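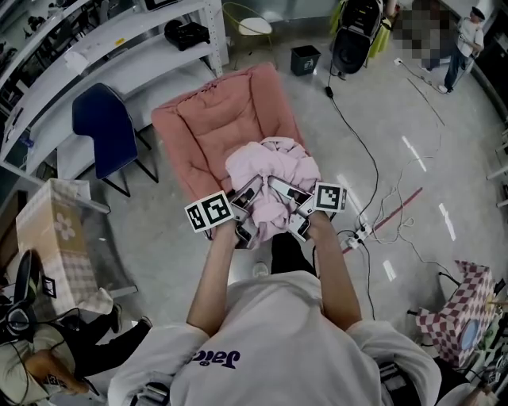

A pink armchair and a light pink cloth.

September 24, 2023

The Estrella was open for the last matinee of the repertory season, and attendance was better than on any Sunday this month. The program consisted of two silent shorts and a sound feature, with an intermission of 30 minutes. The intermission ran over because the concession counter had only one register working. The feature began late and no announcement was made. This should be raised with the house manager before the fall schedule is printed.

The print of the feature came from the Lotuvora collection and was in fair condition. There is a visible splice in the second reel, and the sound drops for a moment during the train station sequence. The third reel was noticeably darker than the others. A question was put to the booth afterward, and the reply was that the lamp had been changed on Friday and the fault was in the print. This has been entered in the projection log.

Total admissions for the season now stand at 2,771. The figure includes passes but excludes the two school mornings, which are recorded separately. Last year's total was calculated on a different basis and should not be set beside it in the annual report without a note.

Correspondence was received from Flesomar regarding the streaming rights to the shorts. They propose a window of 7 weeks, beginning when the theatrical run closes. The terms are acceptable in general, but the clause on subtitles remains unclear and a written answer is still awaited. No reply will be sent until it arrives.

It was a pleasure to see the first short again with a full balcony. The laughter at the ladder sequence started upstairs and came down late, as it did at the spring showing. Around three people left before the feature.

The seats in row F require attention, as does the curtain motor, which stopped halfway and had to be restarted. Pronance has been asked for a quotation on both. The marquee letters for next week are short one W.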